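Wanted: people to help us find out why our arm keeps letting go

We're a small robotics group at Kernberg and we have a problem that I'd love some company with. Our picking routine drops things. It doesn't do it often, and it doesn't do it when anyone important is watching, but it does it, and we've now got to the stage where the three of us who wrote the thing can't see it straight any more. So I'm looking for 4 people to come and stare at it with us for 9 weeks, starting in January. It's paid, it's part-time, and you don't need to have a robotics degree.

A bit of background. The routine is called Osari and it's meant to pick up single items of food from a plate and put them down somewhere else, gently. It was going into a kitchen trial with Vainio last autumn. On the second morning the gripper closed, the software reported a good grasp, the arm lifted and swung, and the fruit came out sideways and hit the floor a good way outside the area we'd marked as safe. It was a lemon. It could have been a jar. We stopped the trial that afternoon (my decision, and I'd make it again) and wrote it up as a safety incident, although no one had been hurt.

Since then we've gone back to simulation and run the same pick over and over. One table, one plate, one lemon, fingers pointing straight down, nothing clever. We've got 4000 runs logged so far and the fault is in there, which I was weirdly pleased about! What we don't have is a reason. Sometimes the fingers shut a little too high on the fruit and squeeze it out like a bar of soap. Sometimes the contact looks perfectly fine and it goes anyway, halfway through the lift. The log says "grasp OK" in both cases, and that's the part that keeps me up.
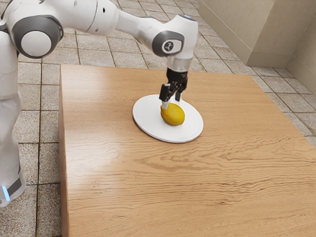 According to Sturkar, who went through the first batch of logs for us, we've been asking the wrong question: the slip is a nuisance, but the real fault is that the arm carries on at full speed after the load has gone, and any system that can't tell it's empty-handed shouldn't be near a kitchen. I grumbled about that for a day and then put it in the job description.

So what would you be doing? Mostly watching replays of failed runs and marking the moment you think it went wrong, before you look at what the software thought. Two of you will mark each run separately and then we'll argue about the ones where you disagree - the arguing is paid as well. Later on you'll help us write the rules for when the arm should slow down, stop, or give up and call a human. Towards the end there'll be some sessions with the real arm, always from behind the guard, always with one of us on the stop button. You'll get a proper safety briefing before that and you can say no to those sessions without losing any hours.

You'd suit this if you're patient, you notice small things and you don't mind telling us we're wrong. People who've worked in kitchens, on packing lines, in labs or in repair shops would be especially welcome, as you've handled far more slippery objects than we have. You'll need to be over 18 and comfortable using a computer for a couple of hours at a stretch. Being able to read a simple graph helps, but I can teach you that over a cup of tea.

Hours are 2 afternoons a week, from one o'clock till five, and we can be flexible about which ones. The replay work can be done from home once you've been in for the first fortnight. Travel is paid on top of your hourly rate, and the full rates are on the form.

To apply, fill in the short form at the Kernberg front desk or ask them to post you one. No CV needed. Just tell me about a time something broke and you worked out why - or didn't, I'd like to hear those too. Applications close at noon on the last working day of the month before we start, and I'll reply to everyone who writes in.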